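Vieille tour Dell : on garde ou pas ?

jovov72
Salut ! J'ai ouvert une vieille tour Dell ce week-end. Je voudrais refaire le passage des câbles — vous gardez les colliers blancs d'origine ?

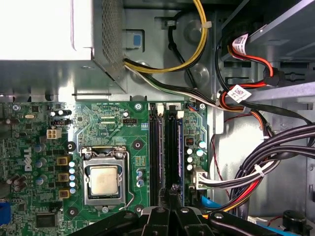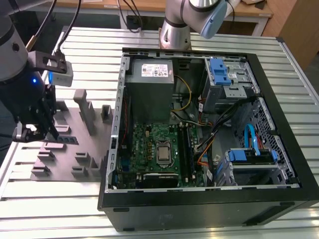 kako_79
Question bête : il faut débrancher l'alim avant de toucher aux barrettes de RAM ?

sjoberg
Toujours, et tu appuies ensuite sur le bouton power pour vider ce qui reste.

kako_79
Ok merci. Perso je couperais tous les colliers.

sjoberg
Ah non, pas d'accord ! Garde au moins ceux du gros faisceau, sinon tu vas galérer à refermer.

jovov72
Bon, je garde le gros et je refais les autres.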